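# Equipment FAQ: planning and paying for a disassembly cell

Updated January 2025. Questions go to Lucie Lavoie in purchasing. Technical questions go to Jaxon Bergeron.

## Who is this page for?

Site managers at Jillard who want a robot cell for taking apart used desktop computers. If you only need more hand benches, use the regular furniture form.

## What does one cell include?

One arm, a gripper, a wrist camera, a slatted metal table, and the controller. Printed fixtures are charged to the site. The computers you plan to run through the cell are your own stock and don't go on the quote.

## How much floor space should I plan for?

Allow 80 square feet per cell, including room for a person to walk up to the table and set down a case. Carts and bins need their own space. Measure the doorway too, as the table ships in one piece.

## Do I need a separate fixture for every computer model?

Usually not for the case itself. A tower can lie on its side with the panel off, and the arm works from above. Fixtures are for small parts that need a slot or post to sit in. Budget for 6 printed plates in the first year and expect to redo a few of them.

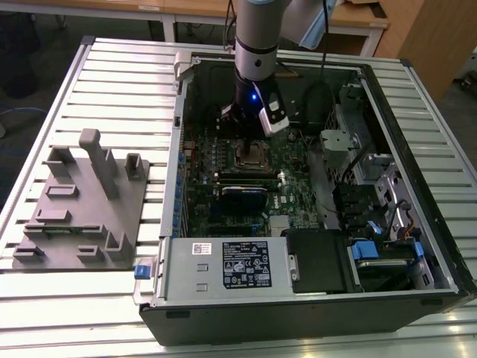
## Why is the wrist camera a separate line on the quote?

Tadex sells the arm and gripper together, and the camera comes from Roketti. You will get two invoices. Put both under the same project code or accounting will send them back.

## Can I leave the camera out to save money?

No. Cases differ too much inside, even within one brand. The camera and its mount come to $1,211, and every request without them has been returned.

## How long does delivery take?

Plan on 40 working days from a signed order. Fixtures can be printed during that time if you send Ataahua Bolger a sample case early.

## What costs do people forget?

Spare gripper fingers, a second power drop, and staff time for setup. The Macedo site also had to pay for an electrician twice after the table was moved.

## Can I lease?

Yes, for the arm and controller only. Tables, fixtures, and cameras have to be bought.

## Who signs off?

Your site manager first, then Laurier Gauthier. Send the quote, a floor sketch, and a list of the computer models you handle most.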